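Notes on kitting order in bimanual tray packing
March 10, 2021

The last post on the Stududik blog covered calibration of the two arms and ended with a promise to write up the ordering result. The write-up took longer than planned, mainly because the first version of the analysis was wrong. The corrected one follows.

The task is kitting. Source bins stand either side of a central tray, and the policy has to move the parts listed for one assembly from the bins to the tray without leaving the harnesses in a knot. The parts are awkward on purpose: small cylindrical ones with thin leads, round circuit boards, and wire harnesses of several lengths. The question was whether the order in which the parts are picked should be fixed in advance or left to the policy.

Our baseline, which we call Donance, is plain imitation learning from teleoperated demonstrations with no ordering constraint. Operators picked in whatever order they liked. The second method, Lollanance, uses the same network and the same demonstrations, but each demonstration is cut into single-part segments and a small scheduler chooses the next segment type from an overhead view. Both were trained on 1325 demonstrations, with a further 133 held back for validation.

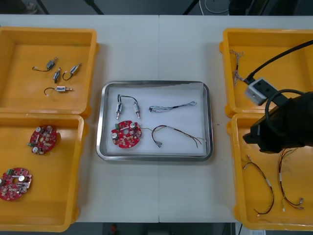
Steel tray with paper liner between the bins, part-filled kit.

The scheduler sees only a coarse occupancy map of the tray and one count per bin. It has no idea what a harness looks like. This matters, as most of the failures in the January runs came from harnesses, and we had assumed that any useful scheduler would need to know about them. It does not seem to. If boards are placed early, the free area left in the tray is a simple shape, and the harness segment can be executed with a plain drop and a short drag. If a harness goes in first, its loops take up space in a way that the occupancy map represents badly, and the board tends to be set down on top of a wire.

We counted a trial as failed if any part ended up resting on another, or if a lead was trapped under a board. Over 250 trials per method, Donance failed 37 times more often than Lollanance. That is a difference in counts and should not be read as a ratio. An earlier draft of this post had it as a ratio.
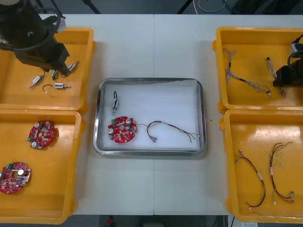 Two arms complicate the picture. In principle the left arm can be reaching for a board while the right arm is taking a harness, and the scheduler has to issue two segments at a time without sending both grippers over the tray together. We handle this with a lock on the tray region: one arm holds it, the other waits above its bin. It is crude and costs time. A learned version of the lock was tried and dropped after it developed a habit of releasing while the gripper was still low – the sort of fault that shows up only when a harness is hanging from the fingers.

The lock also changes what the demonstrations are worth. A human operator overlaps the two arms freely, so the segments cut from those demonstrations include motion that the scheduler will never permit. We left it in. Removing it made the approach to the bins stiff and gave no gain on the failure measure.

Wrist views were the other thing we expected to matter more than they did. The segment policies take overhead and wrist images, and we ran an ablation with the wrist input blanked. Picks of the cylindrical parts got noticeably worse. Board picks hardly changed. 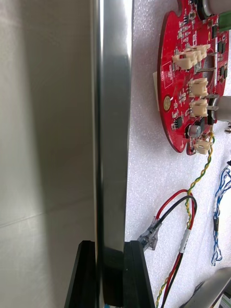 My reading is that the wrist view helps with the final alignment of the fingers on narrow objects and adds clutter elsewhere. Connectors, loose wire and reflections from polished metal all look busy at short range, and the network has to learn to ignore most of it. A cropped wrist input might do better. We have not tested that, and I would not want to guess at the size of the effect.

Known weaknesses: the part set is small, the bins never move, and the failure measure says nothing about speed. The Nyarko part set, with longer harnesses and a deeper tray, is next. The segment labels will be cut again from scratch for it, as the current cutting rule depends on gripper height and the deeper tray breaks it.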